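Notebook, February, bench 4, started 9:15 in the morning

Carrying on from Merle's page on the surfaces, which I should have answered sooner, but the sample order from Drelier ate most of my week. She asked whether we are keeping the marble pattern and the ribbon-and-bow paper together or splitting them up for the Fullow job. I'm for keeping them together. I came in thinking the two would fight, and after a morning of sitting next to them with my coffee I've grown very fond of the pair (Lieven has not, and he is welcome to write his own page!).

What won me over is the color. The peach and beige in the marble sit so kindly beside the pink of the flowers, and the gray keeps the whole thing from going too sweet. The blue of the bows does a lot of work too, more than I would have guessed from the little swatch in the Escobar book, pattern 906.

Marble pattern, and the floral paper where it comes into view: 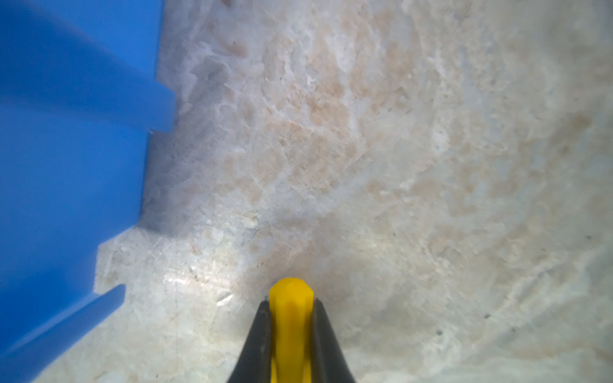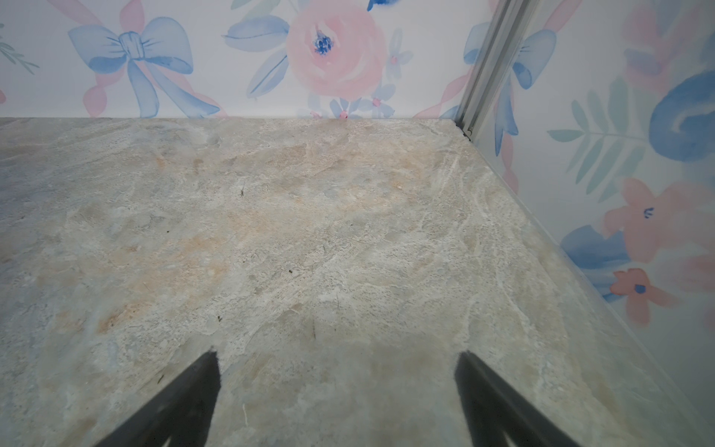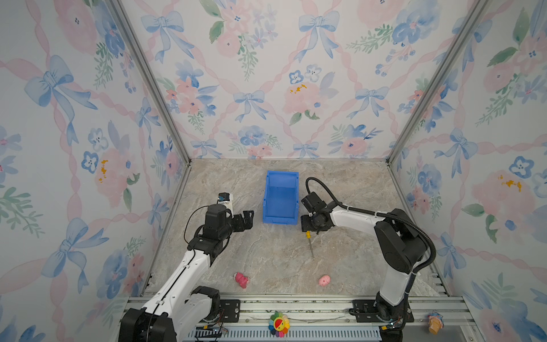
Does the paper have to be lined up with anything on the marble side?

Only by eye. The marble has no repeat worth chasing, so start the paper wherever the bows fall best on the back wall and let the side walls follow from there. Veerle cuts hers 44 mm over and trims once the paste has settled, and I'd do the same.

Other bits from this morning. The rust-colored patch in the marble bothers Gareth, who would like it turned to a corner next time. I don't mind it at all, it looks like the sort of thing real stone does, but it's a fair point and I've put it on the list for the next layout. We have 7 rolls of the paper left on the rack, counting the one with the crushed end, and that one is still fine for short pieces, so please don't throw it out. Esperanza is asking Virkis for a matte sheet in the same pattern so we can compare the two side by side under the window.

Paste brush is soaking in the gray tub by the sink. Whoever is in first tomorrow, please rinse it and hang it up.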